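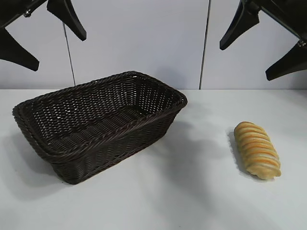
How do I keep dinner rolls soft from morning until supper?

2 min read

Siltaritz
I'm baking for a family get-together in November, 52 rolls if everybody comes, and my oven will be tied up with the turkey from noon on. So the rolls have to be done early. Last year I baked them at breakfast time, put them straight into a bread basket with a cloth over the top, and by supper they were dry on the outside and a little tough. My recipe is a plain milk dough with butter, nothing fancy, and it's my grandmother's, so I'd like to keep it – but I'm open to changing how I store them. Do I wrap them warm? Freeze them? Thank you so much in advance, you all were a great help with my pie crust.

Dina
Oh, I know this one well! Brush the tops with melted butter the minute they come out, then let them cool all the way on a rack. All the way, please, or you'll get damp bottoms. After that they go into zip bags with the air pressed out, and they stay there until people are sitting down. A basket is lovely for serving but it lets the air right through, cloth or no cloth. If you have a small gap while the turkey rests, wrap them in foil and give them ten minutes at 300. I also pull mine at 26 minutes now instead of waiting for a deeper brown, though I make big ones and yours may want less.

Theodorakopoulos
freeze them. bake the week before, bag them, thaw on the counter that morning. works fine

Jendeo
I agree with the first reply, and I'd add that you could look at the dough too, without really touching your grandmother's recipe. Cook a few spoonfuls of the flour with some of the milk until it's a thick paste, cool it, and mix it in with the rest. Same ingredients, and my rolls stay soft into the next day – my mother-in-law even asked what I'd changed.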